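# Island Sink and Over-the-Sink Rack: Your Questions

Last updated 2 November 2024
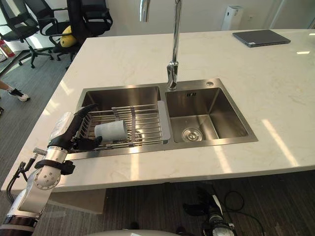 *The island sink, with the wire rack across the left bowl.*

We get more mail about this sink than about anything else in the Drunbridge kitchen (the oven is a little hurt, I think). So I've gathered the questions that keep coming back. Thanks to everyone who wrote in, and especially to Triin Luik, who sent a whole page of them!

## The sink

**Are the two bowls the same size?**

No, the left one is larger, and I love that. Big pots and oven trays get washed on the left. The right is for rinsing lettuce, draining pasta, filling the kettle. If you cook for more than two people I'd go for uneven bowls every time.

**Which way around should I put the big bowl?**

Depends which hand holds the sponge! I'm right-handed and like to scrub on the left and rinse on the right. Eusebio Iglesias has the mirror image of this layout at his place and swears by it. Stand at your counter and pretend to wash a plate before you order anything.

**Isn't it awkward to have the sink in the island?**

I worried about splashes, and yes, there are some. A folded towel on the far side takes care of it on big washing days. What you get back is a sink you can chat over, with counter on both sides, so dirty things can queue up on one side and clean things land on the other.

**Does the tall faucet splash more than a low one?**

A bit, if you run it full blast into an empty bowl. Turn it down and it's fine. The height is wonderful for stockpots and for flower buckets, and I would not go back to a short spout for anything.

**How do you keep stainless steel from looking dull?**

Dish soap, a soft sponge, and a dry cloth at the end of the night. For water spots I use white vinegar mixed half and half with water, only inside the bowls, then rinse well. Always rub along the brushed grain. Steel wool is a no.

**Do you clean the overflow slot?**

Yes, and please do yours! An old toothbrush with soapy water gets into it nicely. I do mine every 30 days, the same day I lift out the strainer and give it a good scrub.

## The rack

**What kind of rack is it?**

An adjustable wire one in stainless steel. It sits across the bowl, so everything on it drips straight into the sink and the counter stays clear. I can't say enough good things about this. We had a big plastic drainer with a tray under it for years, and the tray was always disgusting.

**How do I know if one will fit my sink?**

Measure the bowl from rim to rim, at the top, and check that number against both the shortest and the longest setting of the rack. Rūta Juška bought hers by the length of the whole sink and had to send it back. On a double bowl you're measuring one bowl, up to the divider.

**Will it scratch the rim?**

Ours hasn't. Lift it when you move it, don't drag it, and wipe the ends now and then so grit doesn't collect under them.

**How much can it hold?**

Plates, bowls, mugs, a colander of berries, a medium saucepan. I wouldn't stand a full cast iron Dutch oven on it. For light things like cups, lay them on their sides or turn them over so water doesn't pool in the bottom.

**Can I thaw meat on it?**

I'd put it on a plate in the fridge. The rack is for clean things in our house, and I like keeping it that way.

**Can the rack go in the dishwasher?**

Check the label on yours. I wash ours by hand with hot water and a bottle brush for the gaps between the rods, and it takes two minutes.

## The counter

**Is that real marble?**

It has the marble look, white with faint gray veins, and that's all I'll promise from my side! The surface came with the house. I treat it as if it were the fussy kind: lemon juice and red wine get wiped up at once, and hot pans go on a trivet.

**Does white show every crumb?**

Every single one, mostly when the sun is on it. I've come to like it, because I know when it's clean.

**I have a question you didn't answer.**

Send it over! Pao-chu Hung reads the kitchen mail and passes the good ones to me. Bowl measurements are welcome too if you'd like a second opinion before buying a rack.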